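Demell League Reviews Officiating After First Season of Sideline Replay

June 24, 2025

The Demell Football League has completed its first season with sideline replay, and its office of officiating is preparing a report for member clubs. The director of officiating discussed the findings in an interview at the league's headquarters.

The league reviewed 988 penalty calls from the season, which ended in May. Pass interference was the subject of more complaints from coaches than any other foul. "Coaches want the same contact called the same way in every stadium," the director said. "We did not always give them that, and the report says so."

Under the current rule, each head coach may challenge 2 calls per game. The director said most coaches held their challenges until the fourth quarter, and several finished the season without using one. Vamham used its challenges early and often. The club has asked the league to return a challenge to any coach whose first one succeeds.

"It is a fair request," the director said. "Our concern is the length of the game. We will put it to the clubs and they will vote on it."

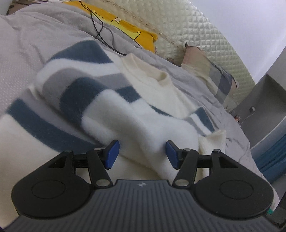

A striped knit sweater on a light gray bedspread.

The interview turned to Ledau's home loss to Nông, which was decided by a catch in the end zone on the final play. The officials on the field signaled touchdown and the replay official let the call stand. Ledau filed a written protest, which the league denied.

"The video did not show clearly who had control of the ball," the director said. "When that happens, the call on the field remains. I understand why the decision was hard to accept in Ledau."

Game officials will be paid 700 dollars per game next season under an agreement already signed. They will also attend a preseason clinic, with time set aside for downfield contact and the catch rule. Clubs may send one assistant coach each to observe.

Asked whether the league would move replay decisions to a central office, the director said no such plan was before the clubs. The written report will be sent to all clubs before training camps open.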